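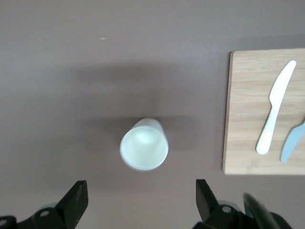 Hukico Signup Log: README

What you get

One table of newsletter signups, 2,000 rows, one row per address that went through a form on the Hukico site. Addresses are hashed. The columns are form_id, incentive, confirmed, opened_last and left_list.

Where it came from

Llinos Gwynne exported it from our mailing software in December. Roxana Pascu cleaned it up and merged the duplicates. We ran 4 incentives over that period: a PDF guide, a discount code, a short email course and no gift at all.

Why I'm not impressed by the headline number

The discount code brought in 700 signups and everyone at Duvcombe was pleased. Then look at left_list. Of those people, 605 were gone before the next export. I would not call that a growing list. I would call it a coupon line.

The email course looks better, but be careful with it. It was only offered on posts that already had loyal readers — so maybe the course did nothing. Visitors were never assigned at random. If you want to claim one freebie beats another, get different data.

Known problems

opened_last counts a mail app loading an image as an open. I don't trust it and neither should you.

"confirmed" is blank for rows from the old Prarkside form, which had no confirmation step. Blank does not mean no.

Ji-hoon Yook thinks some signups are bots. He is probably right. They have not been removed.

Use

Fine for practice, class work and arguing with your marketing team. Please don't quote it as an industry benchmark. Send corrections to Raíssa Holanda, with the row number.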